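Sunday, March 13, 2022
Notebook, laundry and bedding strand

Quiet day, so I'm writing up the long version of what I've been muttering about all week, mostly so that Harish Hegde can read it on the train and come in with arguments already prepared. He asked me on the phone whether I think a machine could do a household's cloth work yet (folding, changing a bed, putting clothes away) and I gave him a very poor answer, something like "some of it, on a good day." I'd like to do better than that.

First, where Ratell stands. The bench arm folded towels again, the same square kitchen towels we always use, 40 attempts, and 5 of those I'd call failures. Two were the old trouble of picking up the towel below as well as the one on top. One was a fold so crooked that Harish would have passed it and I didn't. The other two I can't explain and I should have kept the logs, which I did not, because I had overwritten them with the next run. Note to self, again: change the log name before starting, please.

So you could look at that and say towels are done. I'm fond of the arm and I was tempted to! But the towels begin flat, on a gray table, at a height that suits the arm, and they are all one size. The moment I put a pillowcase down it took hold of a single layer on the open side and lifted it up like a little tent, and then stood there quite pleased with itself. A pillowcase is only a towel with an inside, and the inside was enough to finish us.

The thing I keep coming back to is that a person handling cloth is hardly ever holding the cloth by the place they wanted. You grab what is nearest, give it a bit of a shake, slide along until you feel the hem, and then you start the job properly. My grandmother could find the corner of a double sheet with her eyes shut while telling me off about something else. We have the first grab and we have, more or less, the fold. The sliding along in between is the part we don't have, and it's most of the work. The Tellow fingertips were meant to help with this, and they do tell me that something is between them. They don't yet tell me if it is one layer or two with any certainty, and I've stopped believing the number they print when it's anywhere in the middle.

Then there's the bed. I spent a good part of the morning on the bedroom recordings for Nadar, where people do the chores themselves with the hand-held grippers, one in each hand if they can manage it, and we hope to teach the policy from what their hands did. The folder has 1,312 clips in it now. I meant to label 14 and stop for lunch, and then of course I got interested and lunch was late. What strikes me, watching them one after another, is how little of a bedroom resembles my gray table. The surface is wide, there's a pattern under everything, clothes and cloths are hanging or lying close by, and the white cloth you're after is already in a heap before you start. If I were the arm I'd want to go home.

I've pasted three stills in so Harish has them next to the text.

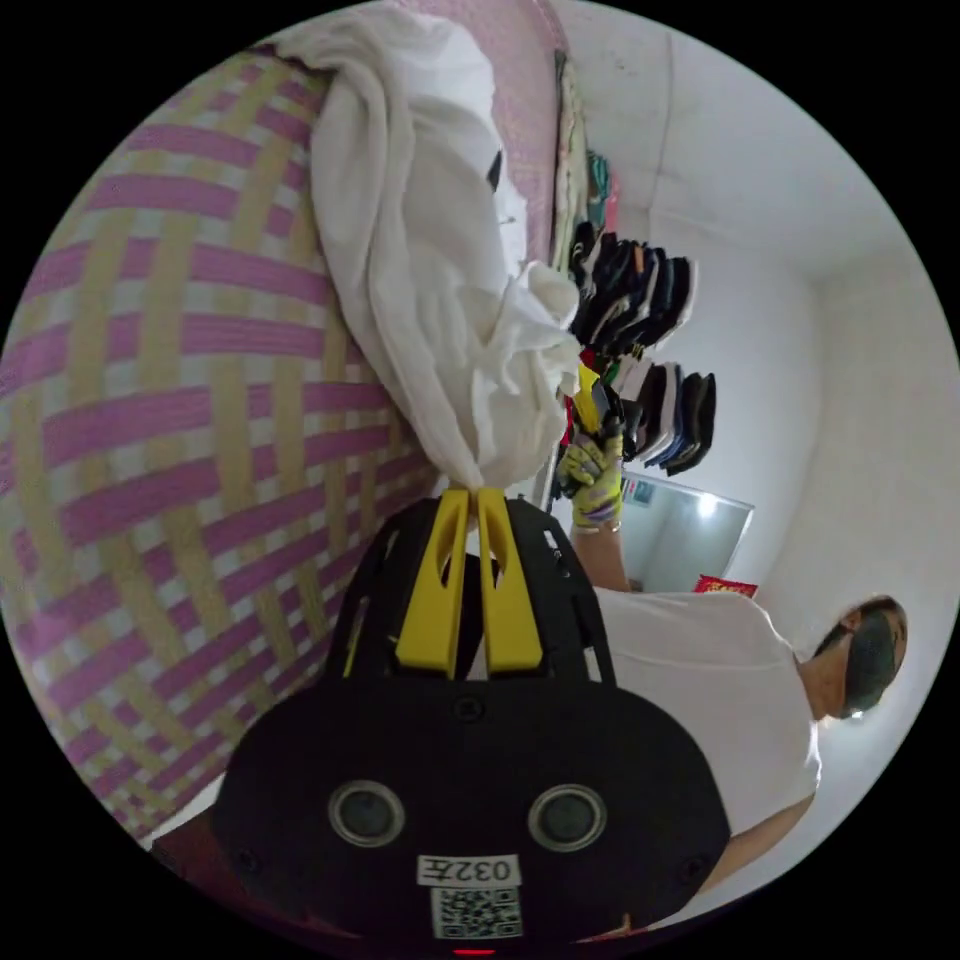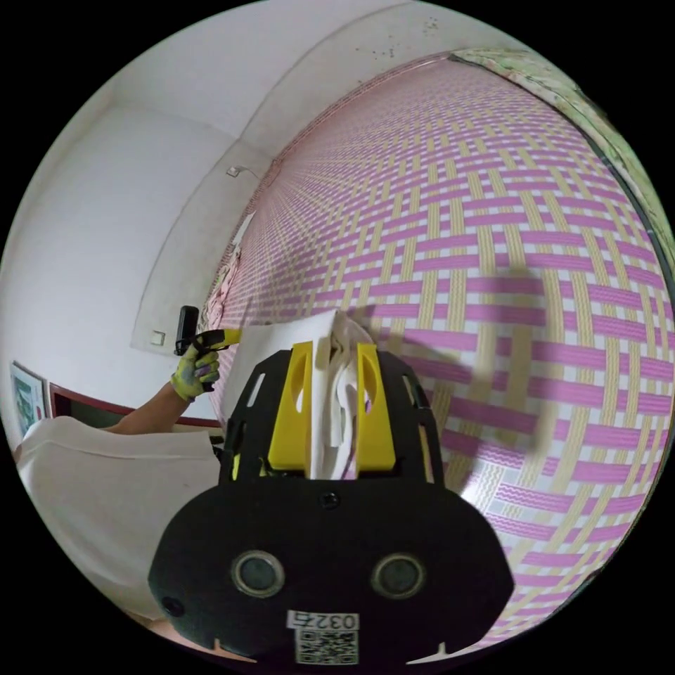
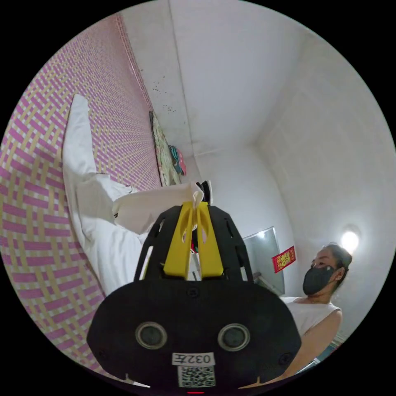 What I'd like the two of us to settle is how to score bedding at all. With towels I lay a cardboard square on top and look at what sticks out. With a sheet I don't know what counts as finished. Flat? Flat enough to sleep on? My own bed wouldn't pass the first and passes the second every night. Prikanska scores it by wrinkles seen from overhead, and when I tried their script on our test bed it preferred a sheet hanging half on the floor to one tucked in with a few creases, so I'm not in a hurry to borrow it. I'd sooner have three plain marks: is the cloth where it should be, are the corners the right way round, would you leave it. The last one is only an opinion, I know, but if Harish and I both mark the same set without talking to each other we'll at least find out how far apart our opinions are.

As for his question. Towels from a tidy stack, yes, I'd let it do mine. Clothes onto a shelf, yes if somebody else folded them and the shelf is nearly bare. Picking a cloth up from a heap, yes, though what it does next is a bit of a lottery. Making a bed, no. Finding a pillowcase in the wash and putting the pillow in it — no, and I'd be surprised if I wrote anything different here by next winter, much as I'd enjoy being surprised.

I should say a word for the fingers too, since I complained about the tips. Two flat fingers are better at thin cotton than I expected. They're worse at anything thick, and on the quilt they slid off the edge over and over. I tried a strip of rubber from a bicycle tube, held on with tape, and it gripped beautifully for a while and then the tape crept. Worth doing properly with glue.

For the week:
Log names. Really this time.
Rubber strips, both fingers, let the glue cure overnight before anybody touches them.
Pillowcase run with the open side turned toward the arm, and again turned away.
Write the three marks on a card and give Harish a copy.
Ask whether we can have the second bed frame back from the hallway, and find the bolts for it. I think they're in the biscuit tin with the spare hinges.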